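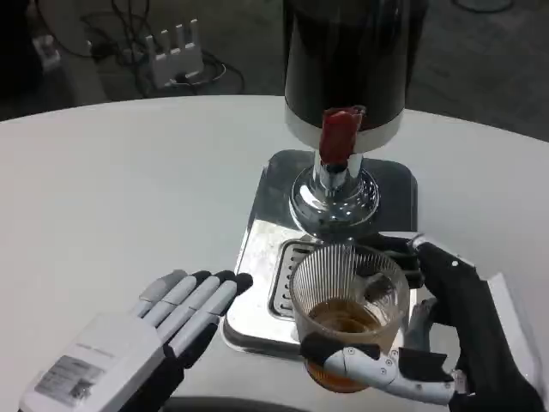

How often should the fire doors at Umham Hall be checked? Once a month, and again before any event with more than 50 guests.

Fire door check, November

Closers: shut fully from any angle. OK
Gap at frame: kitchen door rubs at the top. Plane and recheck.
Seals: 2 worn on the Dalberg side, order new.
Signs: OK
Corridor: stacked chairs moved out.

Checked by Sigrún Briem

2 comments

Katene: Is the stage door on this list?
Trokham Players: It sticks too, please add it.

Shares: 2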